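## 4. Does wall color change how long people think they waited?

The claim that green rooms make waiting feel shorter has been repeated so often in design guides that it is rarely given a source. We went looking for one and found mostly other design guides. 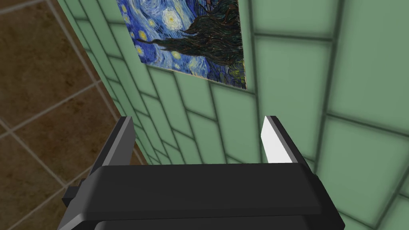 When a source is given, it tends to be a survey in which people were asked whether a green room would feel calmer than a white one. Most said yes. We do not doubt that they meant it, but a question about what a room would feel like is a poor stand-in for what happens to a person who has been sitting in one for half an hour with a sore tooth.

The trial at the Follska clinic is a partial exception and deserves a closer look. Bilyk and her team had two waiting rooms of the same size, one repainted in pale green and the other left white. Patients were sent to one or the other by the front desk and asked, on being called in, to guess how long they had waited. The guesses from the green room were lower. This has since been cited as proof that color shortens waiting.

We see three problems with that reading. The first is the front desk. Patients were not assigned by chance. Staff sent people wherever there was a free chair, and the green room was further from the entrance and filled up second. A patient placed there had often arrived at a busier hour, and may already have expected a long wait. Someone who expects a long wait and gets an ordinary one could well report it as short. The original write-up mentions the seating practice in a footnote and does not return to it.

The second is that the green room had been freshly painted and the white one had not. Any effect of color is mixed up with the effect of a clean, recently cared-for room. A fair test would have repainted both. Heywood raised this point in a reply and was told that the white room was "in good condition", with no further detail.

The third concerns how the guesses were collected. The person asking knew which room the patient had come from, and in many cases had been told what the study hoped to find. We cannot say how much this mattered. It would have been easy to avoid.

### 4.1 The Foltum repeat

The Foltum study set out to fix some of this. Patients drew a card that decided their room, both rooms were repainted in August, and guesses were written down on paper before anyone spoke to the patient. Of almost 800 cards returned, 37 could not be read and were dropped. The difference between rooms, measured as guessed minutes less true minutes, was small and changed direction depending on whether waits of under 30 minutes were included. The authors describe this as "weak support" for the color effect. We would describe it as no support. A result that flips when the short waits are left out should not be leaned on in either direction.

It is also worth asking what counts as green. Follska used a pale shade, Foltum a darker one, and the Salehi survey simply asked people to think of "a green wall" - which could mean anything from mint to olive. Surface finish is ignored almost everywhere. Paint, tile and fabric reflect light differently, and lighting alone may shift how a room is judged. Until studies report shade, finish and lighting together, pooling their results tells us little.

### 4.2 What can be said

We would not go so far as to claim that wall color has no effect on judged time. The studies are too few and too small for that, and the only one with proper assignment was run at a single site. Our own reading of the 200 comment cards made available by Clarari suggests that patients complain about other things: not being told how long the wait will be, seeing later arrivals go in first, and chairs that face a closed door. Wall color hardly comes up. Comment cards are filled in mostly by people who are annoyed, so this too should be read with care.

The practical question for clinics is whether to spend money on repainting in the hope of shorter-feeling waits. On present evidence we see no reason to - though a clinic that needs painting anyway may as well choose green if its staff like it. Section 5 turns to posted wait times, where the record is longer and the assignment of patients somewhat better.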